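Notebook – Gindine gripper kit, review for purchase

Picking this up from the loose sheets. We have the Gindine kit on a trial basis until the end of January and have to say yes or no on it before it goes back. The kit is two hand-held grippers per operator, a marker cube for the top of each one, a head camera and the recording software. The alternative is the Lasine set, which is cheaper but only comes as a single hand.

Things to settle: fit and fatigue over a full session, how well the cubes track when operators stand close together, and how long it takes to turn a session into something the Sunovus arm can use.

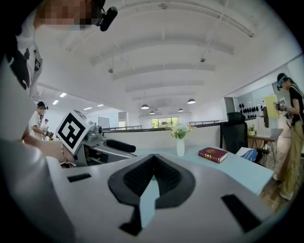
**Echevarría, upstairs room – December 6, 2019**

Full session with several operators in the room at once. Tasks were ordinary tabletop ones: pick up, move over, put back, tidy the side table. Everyone works at their own speed, no script beyond the task card.

Setup took longer than the guide says. Pairing is one gripper at a time and the software gives no sign of which one it's waiting for. I ended up putting tape on the handles with left and right on it. Ask Gindine if the names can be changed in the settings.

Grip surface: the black rubber V is good. The texture holds on smooth things better than the flat pads we made ourselves. It does pick up lint, wiped it down twice. Spare rubber is sold in packs of 4, price not on the list they sent.

Tracking: 100 clips recorded, 10 thrown out. Most of the bad ones are from when one operator turned their back to the other cameras and the cube was hidden by the arm. Two were bad for no reason I could find. Distance between people mattered less than I expected – the software kept the cubes apart fine even when two operators were on the same side of the table.

Head camera: the strap slips on people with their hair tied back. Wearing a cap under it helped. View angle is wide enough to keep both hands in, if the operator looks down at the work. Put that on the task card.
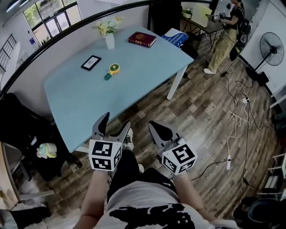
Fatigue is the weak point. Weight on the scale is 683 grams per gripper with the cube on, and after roughly an hour people start resting their elbows on whatever is nearby. The clips from that stretch are slower and the hands sit lower. Shorter blocks with a break would fix it but cuts into what we get from a day. The Lasine is lighter in the hand but I haven't weighed it.

Small objects are fine as long as they have some height. Flat things are a pain. The fingers need an edge to get under and operators start sliding the item to the side of the table to pick it up, then the arm learns to do the same. Maybe that's OK. Check on the Sunovus side before deciding.

Export: one cable, one folder per operator, no renaming needed. Best part of the kit. Time stamps line up between the head camera and the grippers without any fixing by hand.

To do:

- weigh the Lasine, same scale
- get the price for spare rubber and spare cubes
- run the good clips through the Sunovus arm, start with the side table task
- ask if the trial can go past January
- longer charging leads, the ones in the box are too short for this room

Leaning yes on two sets – not more until the arm test is done.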